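Esberg cell 2, upkeep notes

Readme for whoever has the cell next. Covers camera cleaning, finger pads, homing. Calibration lives in the Plellis folder, don't edit it here. Questions to Rosaura Correa, or Jhair Rivadeneyra if it's the gripper.

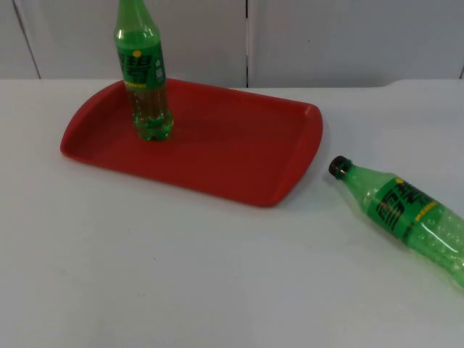
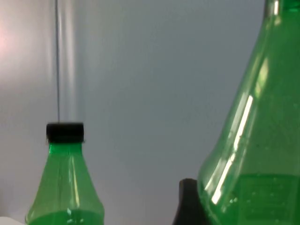
Fixed camera, then wrist camera. Same pair again: 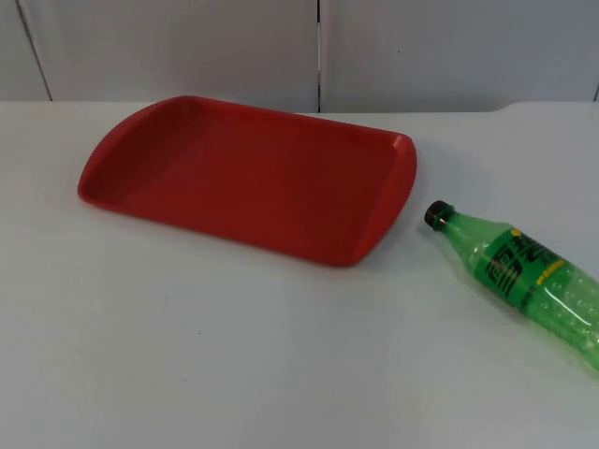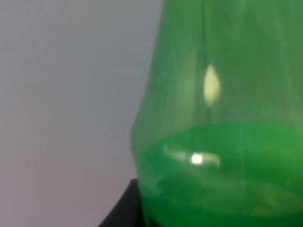 Wrist camera first, it needs the most looking after. Power the cell down, lens cloth only, no spray. Refit the cover hand tight. Focus is set for mid range and locked with a dab of paint, leave it. Bottle right up against the lens goes soft, as in the last one, and thats normal for this unit. If something further off is soft too, clean again, then check the cover is seated properly. Glare on green plastic is the lamps and not dirt, dont scrub at it.

Fixed camera: check the bracket every Tuesday. Two bolts, finger tight plus a quarter turn. If the back edge of the table has shifted in the view, stop and recalibrate before recording anything.

Finger pads. Swap at 3505 cycles, or sooner if shiny. Last set got to 3741 and was slipping on the bottles by then, so no stretching it. Spares in the Grajales box, bottom drawer. Four screws a side, no thread lock. Wipe the new pads with a damp cloth and let them dry.

Homing: arm clear of the tray, table clear of anything tall, run home from the Ernance panel. If it faults on the first go, reset and try once more. Second fault, leave it off and ring Jhair.

To do
- wrist cable clip is cracked, taped for now
- new cloths
- pad counter doesnt reset by itself after a swap, do it by hand and write it in the log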